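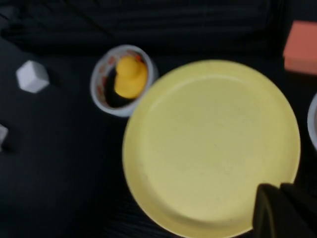

Subject: Re: Frozen withdrawals at Brotiter – what to send before the deadline

On 30th June Mahnaz Shokri wrote:
> My account at Brotiter still shows the full balance, but every
> withdrawal over 200 USDT stays on "pending review". Support
> tells me to wait for the administrator. Is it worth to file a
> claim, or will they release the money by themselves?

Dear Mahnaz, dear all,

I would file. The notice from Munteanu, the administrator, says that a pending withdrawal is not counted as a claim. The form closes in August. I sent mine last week and received claim number 151, so the list is still short.

What I attached:

1. The account statement as a CSV file. Export it now, while the login still works. The page gives only 1,000 rows at once, so I made two files.

2. The transaction ID of each deposit, with the address it was sent from. If you came through Nurnama, their history page has both.
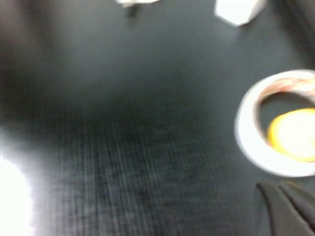
3. The SHA-256 hash of every file, in a small text file. It is not required – I did it so that there is no later discussion about which version they received.

Please do not answer the mails from "Flukeck Recovery". They ask for a fee in advance and for your seed phrase. The administrator never asks for this.

One thing I could not find out: is the claim valued on the day of the freeze or on the day of payment? If somebody has this in writing, please post it to the list.

Best regards,
Tomasz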